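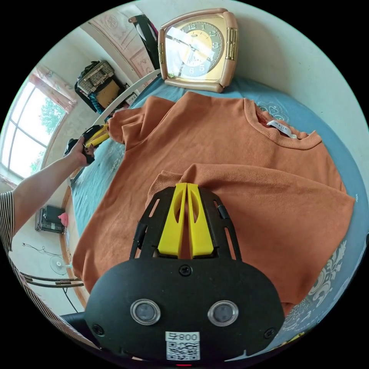

Moving the college off the old timetable system

I said back in May that I'd write something about the timetable move once I'd had a proper sleep, and it's now October 7, 2024, so make of that what you will.

For anyone new: I work in the IT office of a smallish further education college. There are five of us, one of whom is part-time and one of whom is me. For years we've run the student timetable on Drino, which was put in before I arrived and had been patched so often that the patches had their own patches. It did the job, mostly. It also fell over every September, in the exact week when 3,171 students wanted to know which room they were meant to be in.

So we moved to Cirier. I won't go through the whole buying process (you'd never forgive me) but it came down to Cirier and Grornis, and Grornis wanted us to host it ourselves on kit we haven't got. Terence Marsden, my boss, asked both firms the same question, which was how long it takes to get a human on the phone at eight in the morning. One of them gave a straight answer. That more or less settled it.

The data

I'd thought the hard bit would be the software. The hard bit was the rooms. Drino had 647 rooms in it. We do not have 647 rooms! We have a main building, an annexe, the workshops and a sports hall, and you could walk round the lot in a lunch hour. What we had was every name anyone had ever typed for a room — B12, B.12, B 12, "Old B12", "B12 (use side door)" — and all of them had classes attached.

Seung-woo Ki and I spent the best part of a fortnight going through them with a printed floor plan and a pack of highlighters. He's much more patient than I am. I'd merge two rooms that looked the same and he'd quietly ask whether I'd checked, and I hadn't, and they'd be on different floors. By the end I was dreaming about room codes, and I still can't go past the annexe without reading the door plates.

Staff records were nearly as bad. We had people who'd married, people who'd left and come back under a new payroll number, and one lecturer who was in there three times with three different middle initials. She'd been getting three copies of every room change and assumed everybody did.

The switch

We ran both systems side by side for 2 weeks over the summer, and I'd do that again without thinking twice. Every morning I pulled a list of differences and we argued over which one was right. Usually it was Cirier. A couple of times it was Drino, which was annoying, as I'd already said some fairly rude things about it.

The sign-on was fiddly. We use Gajdoš for logins and it didn't want to pass the course group across in the form Cirier expected, so for a few days every student on a test account was a first-year plumber. I quite liked that. The plumbing tutors liked it less when their registers filled up.

Then enrolment week came round and the timetable stayed up. It was slow on the first morning, and the phone view cut off the room number if the class had a long title, which is a pretty poor thing to cut off. That got fixed by the following afternoon. We had over 30 calls on day one and most of those were forgotten passwords, so I'm calling that a good day. I went home on time and had beans on toast in front of the telly.

Still to do

Exams aren't in yet. They're still on a spreadsheet that lives on one person's desktop, and I've been told very firmly that I can't touch it until after the winter resits. Room bookings for evening classes need sorting out too, and I've promised the library a screen by the entrance that shows what's on where.

I'll do a separate post about the room clean-up, with the script Seung-woo wrote for spotting near-matches, once he's taken the swearing out of the comments. If you're halfway through a move like this yourself, leave me a note underneath and tell me how many B12s you've got.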